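Projet Clidow – point d'avancement pour M. Reinhold Grube
Volet règles et bonnes pratiques, cellules à bras robotisé

Rédigé vite entre deux réunions, tableau des dépenses à part.

Où on en est
Guide interne : 54 pages, version 3. Relecture Weidemann reçue samedi, très annotée, surtout le chapitre arrêts. Intégré aux deux tiers. Reste la partie sur les reprises après arrêt, formulation à revoir, trop de « devrait » et pas assez de « doit ».

Fiches de poste : 258 lignes de contrôle saisies, site d'Idville complet. Arberg en retard, il manque les fiches du soir. Relance faite, pas de réponse à cette heure.

Ce qui change dans les règles
- Zone dégagée autour du bras avant toute mise en mouvement, même à vitesse réduite. Même pour « juste un essai ».
- Câbles : boucle de mou au poignet vérifiée sur toute la course, pas seulement en position de départ. C'est le point le plus souvent coché sans regarder.
- Voyant d'état du bras visible depuis le poste opérateur. À noter sur la fiche avec la couleur lue, pas « OK ».
- Doigts de pince vides en début de session.
- Châssis : serrage des profilés controlé chaque semaine, signature.

Discussion encore ouverte avec Arberg sur l'arrêt d'urgence : ils veulent un seul emplacement imposé, nous une distance maxi par rapport à l'opérateur. À trancher avant décembre, sinon le guide part avec un blanc page 31. 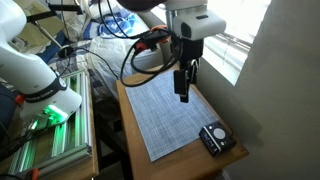

Bras sur châssis aluminium, voyant vert allumé au pied, pince vide au-dessus de la table.

Difficultés
Les installations hors atelier. Le guide a été écrit pour des cellules fermées, or une partie des postes est en intérieur ordinaire, mobilier tout près. Il faut une annexe. 3 jours de rédaction, non prévus au budget initial, je les prend sur la ligne formation sauf avis contraire.

Demandes
Votre accord sur ce transfert de ligne. Et un interlocuteur unique côté Arberg, on en a trois et ils ne disent pas la même chose.

Prochain envoi : version 4 du guide avec l'annexe, fiches Arberg si reçues.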